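4. Setting up the scale for goods in and goods out

This section covers placing the Koltik bench scale, zeroing it and weighing mixed goods and parcels. Fit the battery and the mains lead first (section 3).

4.1 Before you start

The scale weighs up to 30 kg. Loads over this will trip the overload lock and the display will show HI until the load is taken off. Mixed groceries and other small packets can be weighed together in a basket if the basket has been tared.

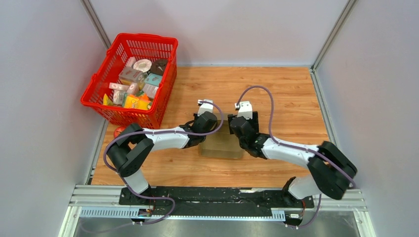 Tare values are kept when the scale is switched off, but they are lost if the battery is out for more than 38 hours. Write them on the card inside the back cover.

We use cookies to remember your region and language. Accept all | Manage settings

4.2 Weighing a carton

1. Press ZERO with nothing on the plate. Wait for the steady mark.
2. Press MODE until PARCEL shows.
3. Put the carton on the plate with its largest face down. No part of it may touch the wall or the bench.
4. Fold the flaps in. An open flap can catch a draught and the reading will wander.

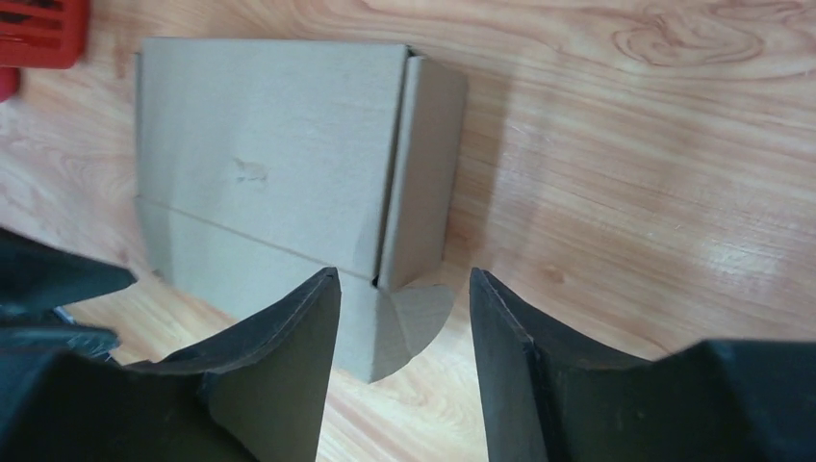 Fig. 4b. Cardboard carton, partly folded.

5. Press HOLD. The weight stays on the display for 61 seconds or until you press HOLD again.
6. Press PRINT if the Polico label printer is connected.

Note: in PARCEL mode the reading is rounded up to the next 10 g. Use FINE mode for anything sold by weight.

4.3 Choosing the surface

The bench must be level and must not flex. Wood is fine, sealed or bare, provided it does not rock. Wipe off grit before you set the scale down – a single grain under a foot is enough to tilt the plate.

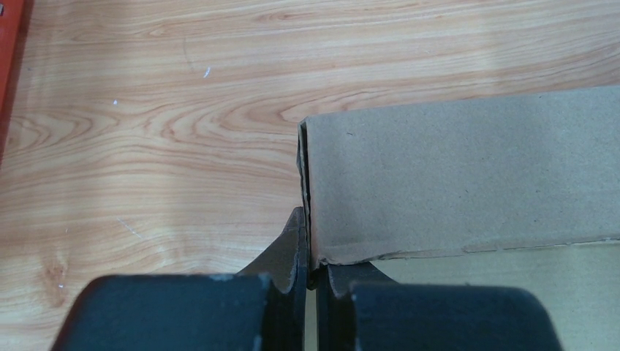

4.4 Levelling

1. Turn all four feet fully in.
2. Look at the bubble by the display and turn out the foot on the low side.
3. Lock each foot with its ring, finger tight only.

CAUTION: do not lift the scale by the plate. The load cell can be damaged and this is not covered by the Radebe service plan.

4.5 Damaged packaging

Weigh a damaged carton as it arrived, before any tape goes on, and press MEMO to mark the record.
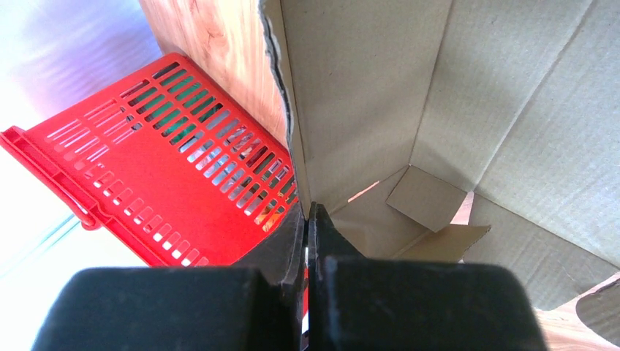 Marked records are kept apart from the daily total and appear under Skornunlow in the export menu. The memory holds 3,000 records. When it is full, MEM flashes and the oldest unmarked record is overwritten – marked ones have to be cleared by hand (section 7.2).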